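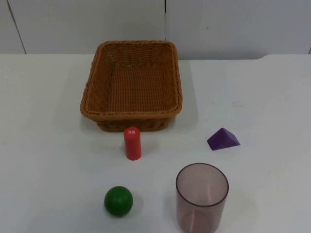 Basket, ball and cup on a white table.

2 min read

Nulbridge lost by 2 on Saturday, away at Paledville, and I have had a few days to think about it. The crowd was given as 242, the best either club has had since November, and most of them were still in their seats at the end.

We started well. The zone held up for the first half and Paledville were forced into long shots they didn't want. After the break they moved their tallest player out to the corner, which left a gap under the basket, and it took us far too long to change anything. I would have gone man to man by the end of the third quarter.

The other thing on people's minds is the statement both teams read out before tip-off, about abuse from the stands. I thought it was well done. It was short, the players had written it themselves, and the hall was quiet while it was read. A few regulars grumbled on the coach home that they go to watch basketball – fair enough, but so do the people getting shouted at.

The league says it has had more than 610 replies to its survey on the subject. I sent mine in last week and I'd like to see the results published before the play-offs.

Edix at home next. They press hard from the start, so we will need two ball handlers on the floor.

Last updated: Tue 2 March

Contact | Copyright Mondal Hoops Blog | Back to top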